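ホーム > 教科書 > 目次 > 第7章 > 前の章 | 次の章

第7章 家事と作業場の雑用は機械に任せられるか
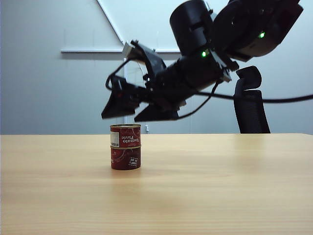

前章まででは、溶接や塗装のように、条件をそろえた工程で機械がどれだけ速く正確に働くかを見てきた。本章の対象はもっと地味である。缶を棚に戻す、皿を拭く、部品箱を片づける。人間なら考えもせずに済ませる仕事ばかりで、求人広告に書かれることすら少ない。ところが自動化の歴史を通して見ると、この種の雑用ほど約束と実績の差が開いた分野はほかにない。

先に筆者の立場を述べておく。現時点で「家事ロボットは実用段階にある」という主張を、筆者は受け入れていない。研究が進んでいないと言うつもりはない。十年前には学生の卒業課題にもならなかった動作が、いまでは研究室で日常的に試されている。問題は、試されていることと任せられることが、宣伝の中でしばしば同じ言葉で語られる点にある。

7.1 缶を一つ持ち上げるという課題

小さな金属缶を二つ重ね、上の一つだけを別の場所へ移す作業を考えてみよう。形は円筒で、硬く、つぶれにくい。つかむ対象としては最もやさしい部類に入る。それでも機械の側では、缶の位置と高さを見積もり、指を適切な幅に開き、下の缶を倒さない経路で近づき、滑らない程度の力で閉じなければならない。見積もりがわずかにずれれば、指先が縁に当たって二つとも転がる。

しかも、この課題には実際の台所にあるものがほとんど含まれていない。台所では缶の隣に濡れた布巾があり、半分使った袋があり、子どもの手が横から伸びてくる。ラベルが上下逆さまの缶もあれば、へこんだ缶もある。机の上をきれいにしてから始める実験は、難しさの大半を人間が先に片づけてしまった後の話だと考えたほうがよい。

7.2 成功率の読み方

Pastden社の試験場で行われた収納作業の記録を例に取る。報告書の表紙には、288回の試行のうち失敗は2回だけだったと書かれている。立派な数字に見える。しかし付録まで読むと、対象は同じ大きさの缶に限られ、照明は固定で、試行のたびに係員が缶を所定の位置に戻していた。戻す作業に要した時間は、どの表にも載っていない。

同じ装置を、食品倉庫を営むZavudano社の作業場に移したときの結果はだいぶ違う。現場の責任者だったYnyr Pritchardは、日誌に次のように書いている。「止まるたびに誰かが見に行く。見に行く者は自分の仕事を置いていく。昼までに、手でやったほうが早かったという声が三人から出た」。装置が壊れたわけではない。仕様どおりに動き、仕様にない場面で止まったのである。

したがって成功率を見せられたときには、分母が何であるかを確かめる必要がある。何を一回と数えたのか。人が手を貸した回は除かれているのか。失敗の後始末は誰がしたのか。これらの答えが書かれていない数字は、比較の材料にならない。

7.3 費用は誰が払うか

家庭での利用を論じる文献は、装置の価格を大きく取り上げる一方で、見守りの手間を軽く扱う傾向がある。Eifion Probertは講義録『Hopkin講義』の中で、一日に約30分の見守りを要する家事機械は、皿洗いを30分で終える人にとって何の節約にもならないと述べた。乱暴な計算ではあるが、反論する側はまだ十分な資料を示していない。

もっとも、懐疑にも限度がある。身体の都合で缶を持ち上げられない人にとって、遅くてもたまに止まっても動く機械には別の価値がある。Fusmont地区の聞き取り調査では、速さを重視しないと答えた利用者が少なからずいた。この論点は7.6節で改めて扱う。ただし、その価値を根拠にして、一般の家庭や作業場でも採算が合うと説くのは飛躍である。

本章では、まず物をつかむ動作の基礎を確認し、続いて作業場での導入例を二つ検討する。読み進める前に、自分の家か職場の雑用を一つ選び、始めから終わりまでの手順を紙に書き出しておいてほしい。片づけの片づけ、つまり道具をしまい、こぼれたものを拭くところまで含めること。章末の演習で、その紙を使う。

関連項目
・第5章 固定工程の自動化とその条件
・第6章 センサーと見積もりの誤差
・7.4 つかむ動作の基礎
・7.6 介助の場面における評価
・第8章 保守と停止時間の会計

お問い合わせ | 著作権について | 正誤表 | ページの先頭へ戻る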